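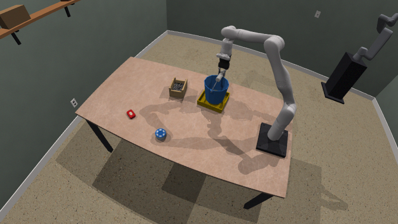 Bresteck Auction to Offer Single-Owner Collection of Civil War Artillery Projectiles

MONHOLM, May 7, 2018 - Bresteck, an auction house dealing in military antiques, will sell the Katayama collection of Civil War field artillery material this summer. The sale has 300 lots and will be held in one session at the Bresteck saleroom in Monholm, with bidding in person, by phone and by absentee form.

Kazue Katayama bought her first shell at a relic show and kept at it for 22 years. Most of the collection is Union and Confederate rifled projectiles from the field calibers. There is also a group of canister and case shot, a run of friction primers, and a small number of gunner's tools, including two vent picks and a brass pendulum hausse sight.

Lots expected to draw interest include a 12-pounder spherical case shot, sectioned to show the lead balls in their matrix, and a 3-inch Hotchkiss shell with most of its lead band in place. Several Confederate pieces have copper sabots showing clear rifling marks.

"She wrote down where each piece came from and who she got it from," said Efe Ekpo, head of the arms department at Bresteck. "For dug material that makes a real difference. We have printed her notes in the catalog as she wrote them, and where we disagree with her on a pattern we say so."

All explosive projectiles in the sale were drilled and made inert before consignment. Drill holes are noted in each lot description. Bresteck will not accept unopened shells for this or any other sale.

Roughly 200 lots will be sold without reserve. Estimates start low for single canister balls and fuse parts, which are grouped in small lots for newer collectors. Condition reports are available on request and cover pitting, coating, repairs and missing sabots.

The catalog was edited by Saranya Salian, who began work on it in January. It will be mailed to current subscribers and can be bought at the front counter. Ms. Katayama's reference books will be sold at the end of the session.

Preview hours will be posted with the final sale date. Lots may be handled during the preview with staff present. Shipping of heavy lots is arranged by Hosoda and billed separately to the buyer. Lots may also be picked up in Monholm by appointment.

Consignments for the next artillery sale are being taken now.

Press contact: Jamie Cropper, Bresteck, Monholm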